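Small Desk, Brick Wall: your questions answered
Ásdís Þórarinsdóttir
Last updated 11 April 2025

I get the same questions again and again about the desk room, so I've finally put them all on one page. If yours isn't answered, leave a comment and I'll add it (eventually!).

How big is the table?

Smaller than people think! I measured it with the dressmaking tape and the short side is 42 inches, so it's fine for one person doing paperwork and a bit of a squeeze for two. It's white, it's from Stosten, and it replaced a huge old Killari thing that took four of us to get down the stairs. I don't miss it one bit.

What do you keep out on top?

Not much. A calculator, the dark green box with the lid, and a couple of little succulents for company. Everything else has to go home at the end of the day, and mostly it does.

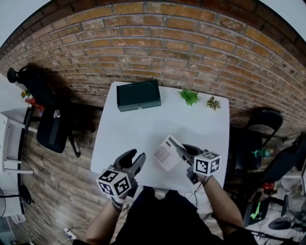 The pink and white calculator, with the green box and both succulents at the back.

Why the pink calculator? Isn't there one on your phone?

There is, and every time I pick up my phone to add up receipts I lose twenty minutes to something else. I like buttons. I do my accounts in October, and last year that meant 336 receipts, so proper buttons matter to me.

What's in the green box?

Receipts, stamps and a truly silly number of paper clips. The rule is that the lid must shut. If it won't, I have a sort-out that evening with a cup of tea. It came from Carrasco, but any lidded box would do the job, so please don't go paying silly money for one.

Which office chair would you go for?

One with a tall mesh back and a headrest, every time. I had a padded one from Poltov before and it was lovely for about a month, then I was peeling myself off it all summer. Mesh is so much kinder on a warm day. Do sit in a few before you buy, though, and stay sat for longer than feels polite.
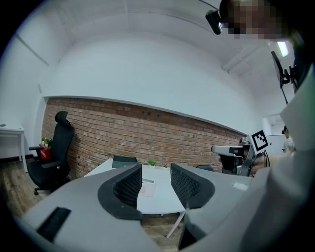

I'd also say check that the wheels suit your floor. Ours is wood, and I'm fussy about scratches, so I turn the chair over every so often and pull the fluff and grit out. Horrible job, very satisfying.

How do you clean bare brick?

Soft brush on the hoover, top to bottom, and that's it. I've never used water on mine and I'm not about to start.

Didn't you want to plaster over it?

I was quoted 535 pounds and thought about it for roughly a minute. No thank you!
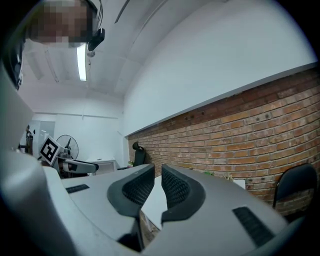

Dust is the one real nuisance with a wall like mine, and I won't pretend otherwise. It settles wherever there's anything to settle on, and the straight white ledge along the top of the brick is the worst spot by miles. I run a damp cloth along it whenever the steps are out. The little holes in the upper rows get a poke with an old paintbrush, and then I do the fan guard while I've still got my sleeves rolled up.

Can I use your photos on my own blog?

Yes, just pop a link back to me and let me know, I love seeing what other people do with their rooms.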